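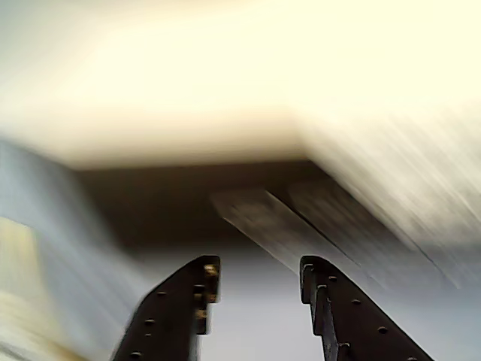 # Chapter 6: Writing for the Wall

I once stood in the Ivanov Gallery in Bendimton and watched people read a label I'd written. I was very proud of that label. It had the word "liminal" in it, and a semicolon, and it explained a small painting of a bus shelter in terms of postwar housing policy. One after another they leaned in, got as far as the second line, and drifted off to look at something else. A woman with a stroller read the title out loud to her kid and then asked the guard where the bathroom was.

I stayed for most of an afternoon. By the time I left I'd rewritten the whole thing on the back of my parking ticket, and the new version was shorter, plainer, and a lot more about the bus shelter.

So this is the chapter on labels, wall panels, and all the other words that end up next to art. If you've come straight from Chapter 5 you've already picked your works, sorted out your loans, and drawn a floor plan you sort of believe in. Good! Keep that floor plan close, you'll need it. (If you skipped the loans chapter, go back at some point. You can read this one first, but lenders often have opinions about wording, and you'll want to know what you agreed to.)

## Where people are when they read you

Think about how you're reading this book. You're probably sitting down. You can flip back a page, get a drink, underline something. A visitor in a gallery has none of that. They're on their feet, they may be carrying a coat, someone is waiting behind them, and the thing they came to see is right next to your words and is almost certainly prettier.

When I teach this, I ask students to write a first label at their desks, print it, tape it to the hallway wall, and read it standing up with a bag on one shoulder. Most of them start crossing things out before they've reached the end. I'd like you to do the same with every label you write in this chapter. It feels silly the first time — do it anyway.

There's also the matter of order. You know which work comes first because you made the plan. Visitors don't care about your plan. They turn left when you wanted them to turn right, they go to the big bright thing at the back, they come in through the café. A label that says "as we saw in the previous room" is going to be wrong for a good share of the people who read it. Each label has to work for a person who has read nothing else in the building.

## The kinds of text you'll be writing

I'm going to use a few terms over and over, and museums don't all use them the same way, so let me tell you what I mean by them.

The **intro panel** is the big one near the entrance. It tells people what the show is and why they might want to spend time in it. I write it last, even though everyone reads it first (or pretends to).

A **section panel** hangs at the start of a room or a group of works. In a small show you may not need any. I've seen a one-room show with 6 section panels and it felt like being followed around by a tour guide.

The **object label** is the little one beside a single work. It always carries the basic facts, which we'll call the **tombstone**: artist, title, date, materials, who lent it. The name is grim, but everybody in the business uses it and you'll get used to saying it in front of donors.

Under the tombstone there may be a short paragraph, and that makes it an **extended label**. This is where most of the fun is, and where most of the trouble comes from too. Most of this chapter is about that short paragraph.

Then there are handouts, captions for film works, the sign that asks people not to touch the sculpture, and the credit line for whoever paid for the wine. They all count. I've spent longer arguing about a "please don't touch" sign than about any intro panel in my career, and I don't regret it.

## A label, before and after

For a group show at Uledby a few years back, we had a textile piece made from old curtains, sewn together and hung from the ceiling so you could walk around it. The first draft of the label went like this:

> *Through an interrogation of domestic materiality, the artist destabilizes the boundary between private and public space, inviting viewers to reconsider the gendered histories embedded in cloth.*

I don't think any of that is false. I even agree with it! But try it standing up. You can't find the curtains anywhere in it. Somebody who has just walked in doesn't know yet that the cloth used to be curtains, and that's the one fact that would make them look again.

We ended up with something closer to this:

> *Every piece of cloth in this work once hung in a window. The artist asked her neighbors for curtains they no longer wanted, and sewed them together in the order they were given. Look for the faded stripes, where the sun came through.*

Now you've got something to look for. You've learned where the material came from and how the piece was put together, and you can think about private and public space on your own time if you like. A few visitors did, judging by the comments book. One of them used the word "gendered" without any help from us.

The artist liked the new version better, by the way, and she'd approved the old one. I suspect she'd approved it because she was tired and it sounded like the labels she was used to. Always show living artists what you've written, and always give them enough time to say something back.

## How long is too long?

I get asked this more than anything. My own limit for an extended label is 3 sentences if I can manage it, and I can usually manage it. Your museum may have a house style that gives you more room. Use less than it gives you.

The Nukon collection, where I got my first real training, had a rule that no label could take longer than 30 seconds to read aloud at a normal pace. I hated the rule for my first year there and have since carried it into every place I've worked. Reading aloud slows you down enough to hear the bits where you're showing off. If you run out of breath before a period turns up, so will your reader, even reading silently.

Cutting hurts, I know. You've spent months learning about these works and you want to hand all of it over. Put it in the catalog, put it in the audio guide, tell it to the docents, who will love you for it. The wall can't hold it.

## What we'll do in this chapter

We'll start with tombstones, and with the surprising number of fights you can have over a date. After that comes a long section on extended labels, with drafts from real shows (some of them mine, and some of those pretty bad). Then we'll look at section and intro panels, at type size and where to hang things so that a person in a wheelchair and a tall teenager can both read them, and at translation, which changes your layout far more than you'd expect. The last part deals with mistakes. A label will go up with a typo in it, probably in the name of somebody important, and you'll want to know what to do at nine in the morning with the doors opening at ten.

You'll be working with your own imaginary show all the way through, the one you planned in Chapter 5.

## Before you go on

Get your floor plan out and pick one work from it. Any one will do, though I'd go for a work you find a bit hard to explain. Write down, by hand if you can stand it, the first thing you noticed when you saw it. I mean the very first thing, even if it was the frame or the fact that it reminded you of your aunt's kitchen.

Then write a label of nearly 6 lines that begins with that thing. Don't look anything up yet. Tape it to a wall, go have lunch, and come back and read it with your coat on. Bring whatever survives to Section 6.1, along with a pencil.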